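Shed news: the bench is (nearly) done 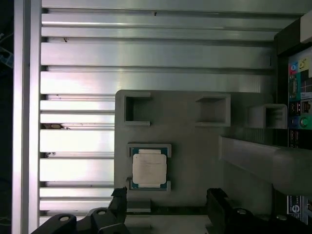
Photo: Marlene Sauerland

24 September 2020

Hello again, and sorry for the gap since the last one! I've spent most of it in the shed, which started the summer as a place for dead paint tins and is now somewhere I'd happily eat my dinner.

A lot of you wrote in after I moaned about my old bench, and the advice split cleanly down the middle. Half of you said build it from timber and stop fussing. The other half said aluminium rail, the slotted sort, and you'll never go back. I went for timber legs and a rail along the back edge, so I've managed to annoy everyone.

The part I want to talk about is where to put things, because I got it wrong twice. First go, I hung every tool I own on the wall in size order. Lovely to look at, hopeless to use. The screwdriver I pick up all day long was right up by the rafters, next to a pipe wrench I've used once (badly). Second go, I put the lot in drawers and spent a week opening and shutting them like a lost burglar.

What's working now is much duller. I left a biscuit tin on the bench and dropped each tool in it after I'd used it. After a fortnight, whatever was in the tin got a spot within arm's reach and the rest went in the cupboard. The tape measure, the square and the little pull saw all made it. The fancy plane I saved up for did not, and I'm still a bit sore about that.

Small screws are my next headache. I tipped out the old sweet jar and sorted 117 brass ones before I lost the will and made a cup of tea. If you've got a system for odds and ends that doesn't need a label maker, please do write in, I'd love to print a few.

In October I'll be on to lighting. I've been working under one bare bulb with my own shadow over everything I cut, and my joints look like it. There's a strip light still in its box under the stairs, and my brother-in-law has promised to come and help with the wiring once his knee's better.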